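2 min read

So I finally got to the open day at the Davville lab, after missing it in February! Katherine Ospina met our group at the door, handed out stickers and took us straight upstairs – no speeches, which I loved. The stairs are steep, by the way, so wear flat shoes.
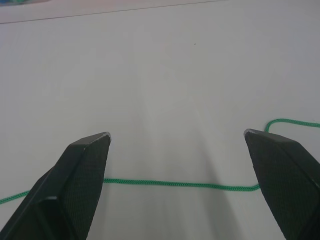

What I came for was the data side, and Waraporn Phuthong runs that. Her team steers the arm by hand through the same small job, over and over, and each try gets saved as one example for the model to learn from. The day I went it was cord: a thin green braided one lying across a pale table, with the open fingers on either side of it. I asked how many tries they need and she said 1,000 for this job (roughly, she added, and laughed). They throw out very few, and even the clumsy ones get a label.

Then I got a turn! It's so much harder than it looks, and my wrist ached after two tries. Osvaldo Paiva sat next to me typing notes and was very kind about it. Coffee was downstairs afterward and the cheese rolls went fast.

We use cookies to improve your visit. Accept

Back to top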